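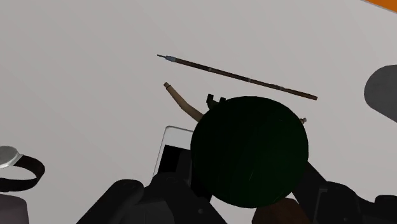
Re: [clestlow-neighbors] Tool shed hours, and the mower AGAIN

Hi all – quick one, typing this before work.

Read Jolene's message (pasted below for anyone who missed it). Yes to most of it. My thoughts in no order:

Saturday mornings are fine by me but 8 is too early. Could we say 9:30? Last month I unlocked at 8 twice and sat there with a coffee till almost 10.

Mower. It needs a new blade and probably a new belt. Got a price from Modise on Tuesday, 436 for the whole job, parts included. Seems like a lot for a mower that age. A new one of the same size is 1199 at Dusto, so I'd still say fix it. If anyone knows a cheaper repair place speak up now please, I told them I'd call back by the end of the week.

Paint and brushes – please stop leaving half cans by the door. We can't lend them and then somebody has to drive them to the county drop-off. Brushes are OK if they're clean. Really clean, not rinsed once.

Deposits. I don't love going up to 100. Twenty was fine for hand tools. Maybe the higher one just for the tile saw and the pressure washer? Those are the ones that come back late or come back filthy.

Also does anybody have teh long extension ladder? It's signed out to "Mike" and we have three Mikes.

Tayla

On Monday night Jolene McKinnon wrote:

> Hello everyone,
>
> A few things before we close up for December.
>
> 1. Hours. I would like to go back to Saturdays at 8 and drop the weekday evening. Only one or two people come by on the weekday and it's dark.
>
> 2. The mower is not cutting, it just sort of flattens. Tayla has offered to get a price. We have a little over 1000 in the account so please let's not spend it all in one place.
>
> 3. Deposits. I suggest 100 on everything with a motor, and 100 on the ladders too. You get it back when the item comes home.
>
> 4. The gray cabinet from Skimadholm is finally put together. The left door sticks. Lift and pull.
>
> Please reply to the list and not just to me, I lose track otherwise.
>
> Jolene

PS forgot – the cabinet door. Lift and pull did nothing for me, I had to take the bottom hinge screw out half a turn. Screwdriver's on top of the cabinet, pls leave it there.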